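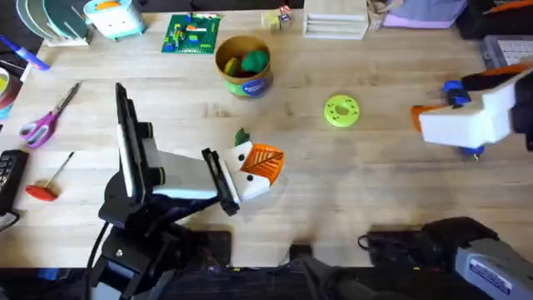
*Both arms at the bench, left gripper closed on the white toy, right gripper above the table near the green ring.*

**Right arm drifts off its taught points over a shift, left arm does not**

Posted by **satti_bench** in Two-arm cells > Setup and maintenance

We run a two-arm tabletop cell for pick and place of small objects. The controller is a Plosent unit and both arms are driven from the same program. The left arm has black parallel fingers. The right arm has the orange printed fingers that came with the Vandier gripper kit. Both bases are fixed to the dark platform along the front edge of the table.

The problem is on the right side only. I teach the approach to the green ring in the morning and the first picks are good. By mid-afternoon the fingers arrive low and to the left. The offset after a full shift is 7 mm, measured at the fingertips against a pin in the table. If I power down, home the arm and start again, the offset is still there. If I re-teach, it comes back the next day. The left arm repeats its grasp on the white block toy all day without correction.

What I have done so far:

- Re-homed both arms, several times.
- Swapped the two motor power supplies. The fault stayed on the right.
- Reloaded the same parameter file on both arms.
- Slowed the right arm to half speed. The drift is smaller but still there.

The log shows no following errors and no over-temperature warnings. Cycle count at the time of the last measurement was 600. I would like to find the cause before I start adding a correction to the program. Which end should I start from, the base or the wrist?

---

**monatport_cells**

Start at the base. The fact that the offset survives a power-down and a home tells you most of what you need. If the encoders were losing counts, homing would clear it, assuming your home switches are good. An offset that stays after homing is mechanical and sits somewhere between the table and the fingertips, outside what the encoders can measure.

Order of checks, with the arm powered off and supported:

1. Put a dial indicator on the table with the tip against the side of the right base. Push the upper arm sideways by hand with moderate force, then let go. The needle should return to zero. If it does not, the base is walking on the platform.
2. Do the same with the indicator on the first link, just above the base joint. Movement here with a steady base means the joint output screws or the bearing.
3. Move the indicator to the gripper housing and push on the housing only. Movement here points to the wrist flange.
4. Last, check the fingers themselves. Printed fingers creep at the screw holes if the screws have been overtightened.

On our cell it was step 1. The base screws had been put in dry and had backed out. Half speed would reduce the reaction load on the base, so your result fits. Remove the screws one at a time, clean the threads, apply medium-strength threadlocker and refit. Tighten in a cross pattern, in two passes. Use the torque from the manual for your base and not one from a forum, mine included. Draw a paint line across each screw head and the base afterward. It makes the next inspection a matter of looking.

Leave the threadlocker to cure before you run the cell. We leave ours 16 hours, which in practice is overnight. Then home, re-teach the ring approach, and log the fingertip position against your pin at the start and end of the shift.

One more point about the cable beside the right base. Make sure the loop is free through the full rotation of the first joint. A cable that goes tight at one end of travel pulls on the connector, and after enough cycles you get a second fault that looks a lot like the first.

---

**plosent_user_16**

I had this and just re-teach every morning. Takes a few minutes. You can also put an offset in the tool frame, which is quicker.

---

**vandier_owner**

I would not use the tool frame for this. A tool offset turns with the wrist, so if the base has moved, the correction is right in one orientation and wrong in all the others. If you must run before the repair, put the correction in the base frame of the right arm and delete it when the screws are done. Write a note on the controller so that it does get deleted.

I agree with the indicator test, with one addition. Do steps 1 and 2 with the arm stretched out over the table, then again with it folded back. On ours the base looked solid when folded and only moved when stretched out.

Also clear some bench space before you re-teach. You have scissors and a screwdriver lying on the left and a keyboard on the right. None of that causes drift, but an arm that clips something during teaching can shift the base again before you have a baseline.

---

**satti_bench**

Ran the indicator test, stretched out and folded. Base moved when stretched and did not return to zero. Two of the screws turned by hand. First link and gripper housing are both tight.

Screws are cleaned and refitted with threadlocker, paint lines are on, and the cable loop has more slack. Cell is off until tomorrow. I will measure at the pin before and after the shift and post both readings — no correction in the program for now.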